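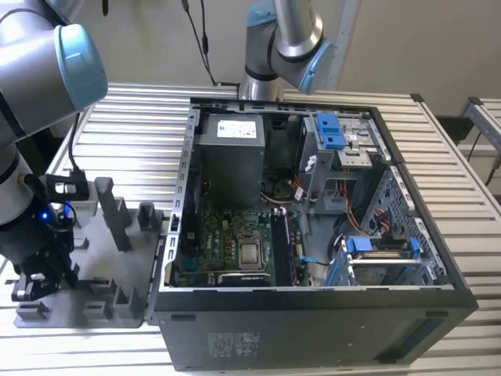 The Dishwasher Would Like a Word

Wed 12 August

My dishwasher wants me to agree to its updated terms of service. It told me so on Monday night, by way of my phone, while I was holding a dirty lasagna pan. I could read the terms, which ran to 17 screens, or I could tap "Remind me later," and I have been tapping "Remind me later" ever since. The pan got washed in the sink.

I should say that I bought this dishwasher on purpose. It is a Tindel, and it replaced an older machine with a dial you turned until it made a noise. The Tindel has no dial. It has a smooth black strip across the top where you press places that used to be buttons, and if your finger is damp, as fingers near a dishwasher tend to be, the strip ignores you. The salesman at Villalobos Appliance told me people like the clean look. I nodded as if I were one of those people.

The rinse-only cycle lives in the app. So does the delay timer. To reach them I had to make an account, pick a password with a symbol in it, and tell the company my birthday. I got a coupon for detergent in the spring.

I don't think there's a plot here. I used to, and it was more fun, but I have worked in enough offices to know how these things happen. Somebody in a meeting asks whether the dishwasher should have an app, and no one at the table wants to be the person who says no to an app. Then the app has a team, and the team needs something to do in September, so you get a new home screen with your wash history on it. I have a wash history now. I can report that in July I was fond of glassware.

The usual defense is that I can ignore all of it. I can't, quite. Once a thing can be updated, it will be finished later, by someone else, while you are asleep. My bathroom scale is a Tustusport and for 3 years it told me my weight, a number I didn't enjoy but did believe. Last winter it was updated, and now it shows me a little picture of the sun or a little picture of a cloud, and the number is on a second screen. I step on it, get a cloud, step off, find my glasses, and go looking for my phone. My grandmother's scale had a needle. It was also rude to her, but it was quick about it.

Then there's the matter of what happens when the company gets bored. I own a Jesinura sprinkler timer, a handsome green box that cost me $428 with the installation. Jesinura is no longer in the sprinkler business. The box still works, in the sense that it waters the lawn at the hour I chose two summers ago, every day, rain included. I can't change the hour. The website that changed the hour is gone. My neighbors assume I have strong feelings about grass.

A friend tells me I should just buy simple things, and I've tried. Go look for a plain toaster. There are 1,000 of them on any shopping site and the plain ones come in two kinds, the very cheap, which will brown one side of the bread, and the very expensive, which are sold to people who want to feel like they live on a farm. The middle of the shelf is all screens. One has a button marked "A Bit More," and I'll admit that one got to me. It's the only button I've met in years that sounded like it had eaten toast.

What I'd like is modest. Put a knob on it. If the machine has a job, let it do the whole job with the power on and the internet off. If there must be an app, let it be for the people who want one, and may they be happy together with their wash histories. And if the company is going to quit, let it mail me a screwdriver and a sheet of paper on the way out.

I'd put all this in a letter to Tindel, but their contact form is in the app, and the app is still waiting for me to agree to the terms.

Home | Essays | Archive | Subscribe

Contact the editors | Copyright, all rights reserved | Back to top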